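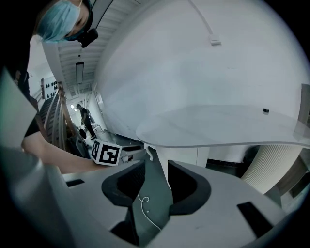
Let the Clumsy People Hold the Gripper

Notebook > Robots > Opinion

Home Archive Robots Workshop Contact

I've spent most of this year with a gripper in my hand, and before that I spent two years steering a robot arm from a chair, so I have opinions. The big one is that we're picking the wrong people to show robots how to do things. We pick the smooth ones. Then we throw out whatever they did that wasn't smooth, and then we're surprised when the robot falls apart the second a cup is an inch to the left of where it likes it.

Let me back up. When I started at Wuseda all our demonstrations were done by remote control. You sat down, you had a pair of controllers, you watched the arm on a screen or (if you were lucky) through the glass, and you tried to get it to put a lid on a tub. I was terrible at this for about a month. Everybody is. You reach for the lid and the arm gets there a beat after you do, and your fingers tell you nothing at all, so you learn to go slow and come in from above and square everything up before you close. After a while you get good. And what you've gotten good at is driving that arm, which has very little to do with lids.

I didn't see it until we switched part of the work over to the hand-held grippers. Same tub, same lid, and suddenly people were doing stuff I had never once seen in the remote sessions. They'd nudge the tub with the side of a finger to turn it. They'd catch the lid on the rim, let it tip, and press down on the high side. That's how you put a lid on a tub! You've done it ten thousand times with your own hands. I'd forgotten, because I'd spent two years doing it like a crane.

So yes, I'm on the hand-held side of that argument, mostly. My friend Senan Mac Mathúna is on the other side and we've been going at it since July. His point, and it's a fair one, is that when you drive the real arm you can only record things the real arm can do. Nobody's elbow sneaks in. With a gripper in your hand you can twist your wrist into a shape no robot on our floor could copy, and you won't notice, and you'll find out when somebody tries to play it back. I've done it. I did a whole morning of reaching around the back of a shelf with my arm bent like a coat hanger, and I think we kept 7 of those.

For anything heavy, or anything where the arm itself is the problem, I'd still go with the controllers. I'd also take them for work where I don't want to be standing next to the thing. Fine. Senan can have those.

What bugs me is what happens afterward, and it happens with both methods. Somebody goes through the recordings and keeps the pretty ones. Last spring we recorded 629 goes at a table-clearing task and I sat in on the sorting. Fumbled the fork, out. Picked up the plate, put it back down, picked it up better, out. Missed the bin and went back for it, out. By the end we had a lovely clean pile of people who never made a mistake, and the robot we trained on it had never seen anyone fix one. It would drop a fork and then carry on to the bin with its fingers closed on air, as proud as you please.

I asked if we could put the fumbles back in. Only the ones where the person recovered, mind you, I'm not asking anybody to teach a robot to throw plates. There were almost 200 of them. It took some nagging, and I can't give you a tidy chart because a couple of other things got changed that same week, but the arm started going back for the fork. I stood there and watched it do it and I may have yelled.

Since then I've been a pest about who we bring in. We had a very careful fellow, hands like a watchmaker, and everyone wanted his recordings because they needed no sorting. I wanted the woman who talks while she works and knocks into stuff. She gets the job done every time! She just gets there by a different road each time, and the different roads are the bit I want. His recordings could have been one recording copied over and over.

There's a fair objection here, which is that sloppy demonstrations can teach sloppiness. Sure they can. If somebody always drags the bowl across the table, the robot will drag the bowl across the table until the end of time. I don't have a clever answer, other than that you need several people with different bad habits, and you need somebody who has done the job to look at the results. Looking is slow and boring and gets cut first when a deadline shows up.

The other thing – and this is where I get a little grumpy – is that we treat the showing as the cheap part. The people who train the model get their names on the slide. The people holding the gripper get a target. I've had days with a target of 200 and I can tell you that the last fifty were done by a zombie. Your wrist is sore, you've stopped seeing the objects, and you're making the exact same motion because it's the one that takes the least thought. All of that goes in the recording too. If I ran the place I'd cut the target in half, move the furniture around at lunch, and pay people for noticing things.

And I'd make the model folks do a shift. One afternoon each, with the gripper, on the dullest task we have. A guy from Prernetti did that when he visited us and he went quiet for a while and then asked why the bin was on the left. No reason. It had always been on the left. We moved it the next day, and I'm still a bit annoyed I hadn't asked.

I'm back on lids this week, by the way. New tubs, with a little tab on the side that I keep catching with my thumb side finger. I'm leaving those in.

Comments (3)

Pádraig Moriarty
The bit about reaching around the shelf gave me flashbacks. We stuck a strip of tape on the floor and made everyone keep their feet behind it. Didn't fix it but it helped.

Fionnuala Ó Ceallaigh
I agree on keeping the recoveries, but I'd label them. If you just pour them in, how do you know it isn't learning to fumble first and fix second? I've seen an arm set a cup down for no reason at all before lifting it, every single time.

Kwesi Boateng
Pay people for noticing things, yes please. Which tubs have the tab? Ours are the plain round ones and the lids pop off if you look at them wrong.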